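Ticket 300: Greiferöffnung springt bei Handgreifer-Aufnahmen
Projekt: Felavine
Gemeldet von: Anneliese Reuter
Bearbeitung: Omolara Ojo
Erstellt: März 2020
Status: gelöst, bleibt zur Beobachtung offen

Anneliese Reuter:
Wir zeigen die Aufgabe mit dem Handgreifer vor, Finger auf, hinfahren, schließen, anheben, ablegen. Läuft wunderbar, die neuen Finger liegen richtig gut in der Hand! Nur beim Einlesen in Fesik springt die Öffnungsweite. Von 65 Demos hat der Import 22 verworfen, Meldung jedes Mal "gripper width: discontinuity". Beim Durchsehen finde ich keine einzige Stelle, an der ich ruckartig gedrückt hätte.

Omolara Ojo:
Danke für die saubere Meldung! Schick mir bitte eine verworfene und eine angenommene Demo, dazu die Kalibrierdatei. Wurde nach dem Fingerwechsel neu kalibriert?

Anneliese Reuter:
Beides liegt im Ordner Iltport. Kalibriert habe ich, aber nur ganz offen und ganz zu. Die Zwischenstellungen habe ich vom alten Fingersatz übernommen.

Omolara Ojo:
Dann sind wir schon nah dran. In der verworfenen Demo springt der Wert immer an derselben Stelle, kurz vor dem Schließen, und zwar um 6 mm. Die angenommenen Demos kommen an dieser Stelle gar nicht vorbei, weil du dort gleich mit halb geschlossenem Greifer anfährst. Die alte Zwischentabelle passt also nicht zur neuen Geometrie.

Bitte so vorgehen:
1. In Fesik das Profil des alten Fingersatzes löschen, Überschreiben reicht nicht.
2. Weißes Papier unterlegen und den Greifer darüber langsam von ganz offen bis ganz zu fahren.
3. Unterwegs an jeder Rast kurz halten, bis der Wert steht.
4. Profil unter neuem Namen speichern und die verworfenen Demos noch einmal einlesen.

Zum Papier noch: Es muss nicht makellos sein. Flecken und Stiftstriche stören die Erkennung nicht, solange sich die schwarzen Finger gut vom Untergrund abheben.
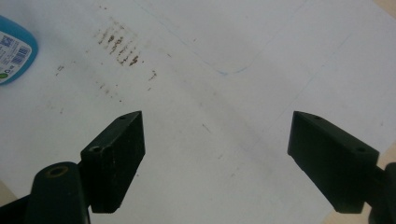

Anneliese Reuter:
Neues Profil heißt Oyewole und ist drin. Alle 22 Demos gehen jetzt durch, ohne eine einzige neu aufzunehmen, das ist ja großartig! Die Kurve ist glatt, auch kurz vor dem Schließen. Eine Kleinigkeit: Beim ersten Durchlauf war ich zu schnell, da fehlte eine Rast in der Tabelle. Fesik hat das ohne Warnung gespeichert.

Omolara Ojo:
Super, das freut mich sehr! Die fehlende Warnung nehme ich als eigenen Punkt auf. Bis dahin nach dem Speichern kurz in die Tabelle schauen, leere Zeilen stehen ganz unten. Das Ticket lasse ich offen, bis die nächste Serie eingelesen ist.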